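台所のことば採集 参加者募集(3月スタート)

2021-01-27 更新

「ちょっと火を弱めて」の「ちょっと」はどのくらいなのか。「しんなりしたら」は何分後なのか。家の台所で使われていることばを、みんなで集めて一冊の小さな辞書にする企画「台所のことば採集」の、2期目の参加者を募集します!

1期目は正直どれだけ集まるか見当もつかないまま始めたのですが、最終的に届いた採集カードは2,410枚。重複や書きかけのものを整理して、964語を収めた冊子ができました。並べてみると本当に面白くて、同じ「ひたひた」でも具の頭が出る家と隠れる家があり、「くたくた」と「くったり」をきっちり使い分ける家もあります。味噌汁が煮立つ直前のことを呼ぶ名前だけで見開き2ページになりました。編集しながら、夕飯前に読むのはつらいねと何度も言い合ったものです。

2期目のテーマは「手ざわりと切れ端」です。もちもち、ほろほろ、ねっちり、きしきし。端っこ、耳、へた、おこげ、鍋肌に残ったもの。食べものの感触と、料理の途中で出てくる小さなかけらの呼び名を中心に集めます。1期目のカードで飛び抜けてにぎやかだったのがこのあたりで、もっと聞きたい!という声がたくさん寄せられました。
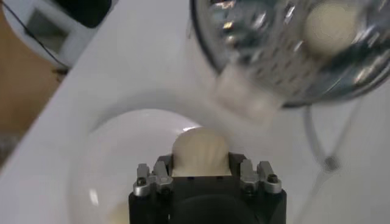

文 槙野千景

参加者にお願いするのは、まず採集です。期間中、自分の家や実家、親戚の台所などで耳にしたことばをカードに書きとめてください。カードには、ことば、使われた場面、言った人のおおよその年代と出身地を書く欄があります。意味の説明は「たぶんこういうこと」で構いません。むしろその「たぶん」が読みたいです。料理が得意である必要はまったくなく、食べる側専門の方も1期目で大活躍でした(つまみ食いの語彙がすごい)。

月に一度、オンラインの読み合わせ会があります。集まったカードを順番に読み上げて、うちでは違う、うちもそう、とわいわい話す会です。毎回だいたい予定より長引きますが、途中で抜けてもらって大丈夫ですし、耳だけの参加もできます。

外国語や方言のことばも歓迎します。日本語に訳しにくいものは、もとの音のままカタカナで書いて、どんなときに使うかを添えてください。前回は訳しにくいことばほど読み合わせが盛り上がりました。

■募集要項
募集人数:20名
期間:3月から4か月間
参加費:500円(カードと返送用封筒、完成した冊子1部を含みます)
応募資格:高校生以上。お住まいの地域は問いません。高校生の方は保護者の同意が必要です
必要なもの:筆記用具、音声通話のできる端末
主催:Breltenetti編集室

■応募方法
応募フォームに、お名前、連絡先、そして「あなたの家で使っている台所のことば」をひとつ書いて送ってください。長い志望動機は要りません。ことばがひとつあれば十分で、思いつかないときは「なし」でも受け付けます。応募多数の場合は、出身地と年代がなるべく散らばるように調整します。1期目に参加された方もまたぜひどうぞ。

■よくいただくご質問
家族の会話を書いてもいいですか、と聞かれます。ご本人にひとこと断ってからにしてください。冊子にはお名前を載せず、年代と地域だけを添えます。

カードは何枚書けばいいですか、という方も多いです。枚数の決まりはありません。1枚だけの方も、封筒がふくらむほど送ってくださる方もいました。

手書きが難しい方には入力用の書式をお送りします。応募フォームの備考欄でお知らせください。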